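Kirkton Open Day (robotics)

The Kirkton Open Day is a public demonstration of packing automation held each June by Wenar, a robotics firm in Kirkton. It runs 2 days. Hand packing comes first — a strip of clear tape, a roll, a utility knife, a small carton. 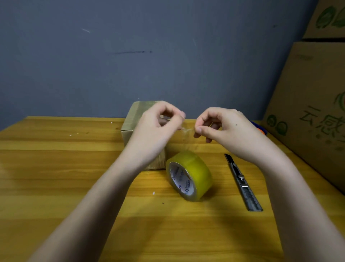
Visitors then watch the Dobson arm try the same job. Groups of 10, no booking. Tape is the hard part, it sticks to grippers and folds over on itself. Cartons get pressed flat by hand at the top edge, wich the arm does slowly. 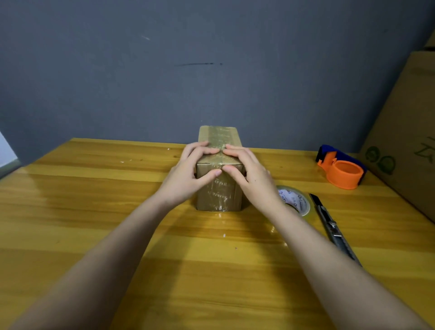 Tools and training

Knife handling is taught seperately. Thumb on the slider, blade up, box set to one side. Recordings go into Tirkano, the firm's task library, 32 tasks at last listing.

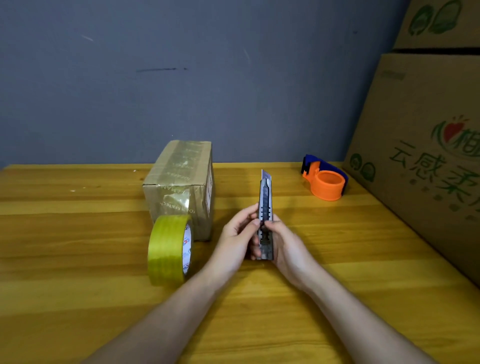
The arm does not use a blade at public sessions. Cutting trials stay in the back workshop — closed to visitors. Page last updated August 20, 2026.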